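Workshop tips: trying out gripper fingers on a picture frame

Flat, thin things sort the good fingers from the bad, so we test every new pair on a photo print and a yellow frame. Great fun, and cheap too! Ours are the Stukix pointed set and the Carbone wide ones.

1. Start with the fingers open over the edge of the frame and come down slowly. 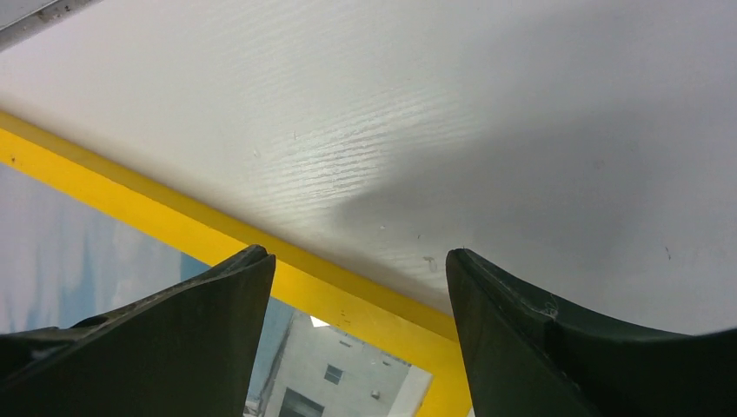

Which force setting should I try first?
Start at 42 on the Jurnitz controller and go up in small steps. By 87 our prints were creasing.

2. Lay print and frame side by side and try the same grip on each. Lovely way to spot a lazy finger!

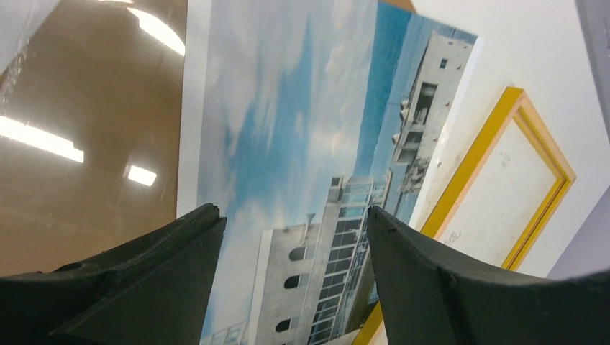
3. Wipe the fingertips between runs and note the setting each time.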